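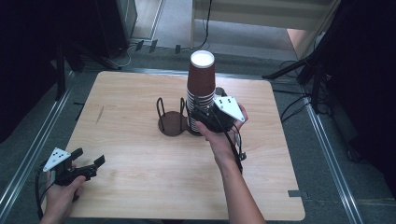
**Paper cups and the holder**

Keep paper cups nested in one upright stack, rims up, and stand them in the wire loop of the holder. A sleeve of 36 fits most holders; split anything taller in two – a high stack leans and tips.

Lift the stack low down, near the base. Squeezing the top rim bends it and the lid won't seat.

Wipe the wooden base with a dry cloth on Thursday, when the new sleeves come out. Leave spare cups in their bag.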